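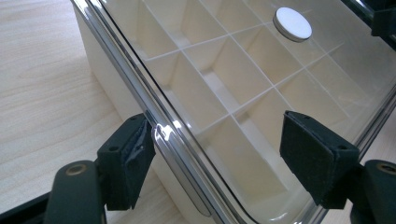 3. Almacenamiento de piezas pequeñas

El tercer bloque del proyecto trata la caja compartimentada de plástico color crema. La retícula interior se compone de tabiques delgados que se cruzan en ángulo recto y forman celdas cuadradas y rectangulares. Como cubierta se ensayó una tapa de vidrio transparente con aro metálico, que permite revisar las celdas sin destapar la caja.

El inventario de partida suma 138 piezas repartidas en 28 referencias. Hywel Bevan propuso agruparlas por longitud; el grupo optó por el diámetro —criterio ya usado en el armario Torkach— y reservó ocho celdas para piezas sin clasificar.

Limitaciones: la tapa apoya sobre la caja sin cierre propio y el aro refleja la luz del techo, lo que dificulta leer etiquetas pequeñas. Queda pendiente repetir la prueba con luz lateral.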